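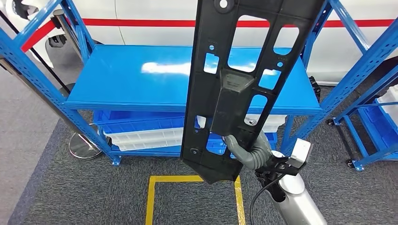
A robot arm holds a black molded panel upright by its lower end, next to blue shelving stocked with plastic crates.

Grip fault stops panel-handling trial at Rildale

25 Dec 2022
By Wafula Nzioka

A trial of robot part handling at Rildale has been put on hold after an arm lost its hold on a molded plastic panel and the control software failed to register the drop. No one was hurt. The panel was scrapped, and the cell ran with an empty gripper for 78 seconds before an operator pressed the stop.

The fault took place in November and was set out in a notice sent to project partners this week. The trial is run by Drarnier, which supplies the cell and its software, using panels molded by Barkoton. The task is simple on paper: pick a black panel from a rack, turn it upright, carry it over a taped area on the floor and set it down in a fixture on the far side. The panels are long, have several cutouts and taper at one end, which leaves few flat places to hold them.

According to the notice, the gripper closed on the base of the raised center section, as planned, but 400 millimeters off the balance point. The motion planner had been given a weight for the part and no figure for its center of mass. When the wrist turned the panel from flat to upright, the load rolled in the fingers. The panel rotated, then slid out during the carry and landed tip first inside the tape.

The slip alone would have been logged as a minor event. What followed is the reason for the hold. The gripper checks for a part by reading finger position. If the fingers close past a set point, the software reports that the part is missing. After the drop, the rubber covering on one finger had folded back on itself and kept the fingers apart by nearly the thickness of the panel wall. The software read this as a good grip. The arm went on to the fixture, opened, returned to the rack and began a second pick while the first panel lay on the floor in its path.

"The cell did what it was told with the information it had," said Maritza Montoya, who leads the safety review for Drarnier. "The information came from one sensor, and one sensor was wrong. That is a design fault and we are treating it as one."
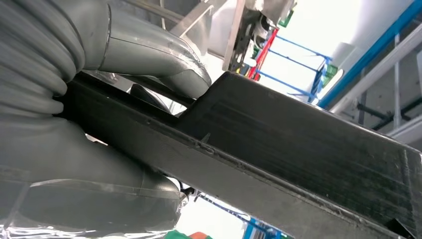
Montoya said the review team had spent most of its time on the carry with the panel lying across the arm, a position the planner picks when the rack side is crowded. In that position, part of the load can rest on the arm itself. Force readings at the wrist then come out lower than they should, and the slip alarm, which depends on a change in those readings, may not trip. The team repeated the move at low speed with people kept outside the marked zone. The alarm missed the slip in two of the test setups and worked in the rest.

A second finding concerns the stop. The operator on duty saw the panel fall but was on the wrong side of the shelving to reach the button at once. The notice calls the layout "not acceptable for unattended or lightly attended running" and asks for a second stop button on the rack side. It also asks that shelving units on casters be locked or moved out of reach of the arm before each run – a point raised in an earlier walkthrough and left open.

Drarnier lists the following changes, all to be in place before the trial resumes:

Part presence to be confirmed by two separate checks, finger position and wrist load, with a stop if they disagree.
Center of mass to be entered for every part number. Parts without a value will be refused.
Finger coverings to be inspected at the start of each shift and replaced after 2000 picks.
Carry speed with an upright panel limited to 600 millimeters per second.
A second stop button on the rack side of the cell.

The speed limit will cost time. Barkoton had asked for a faster cycle and has been told that the earlier target no longer applies. The company declined to discuss the target but confirmed that it will keep supplying panels for the tests.

Kirui, a separate site that uses the same gripper on smaller parts, has not reported any drops. It has been sent the notice and told to check its finger coverings. The software update will go there first, as the parts are lighter and the cell is fully fenced.

The folded covering has been returned to its maker. The review team has not ruled on whether it was fitted badly or had worn loose, and its records do not show when it was last changed. Montoya said the log sheet had a space for that entry and that it had been left blank.

No restart date has been set. Work in the cell is limited to supervised tests at reduced speed, and a further notice will be issued when the two-check system has passed.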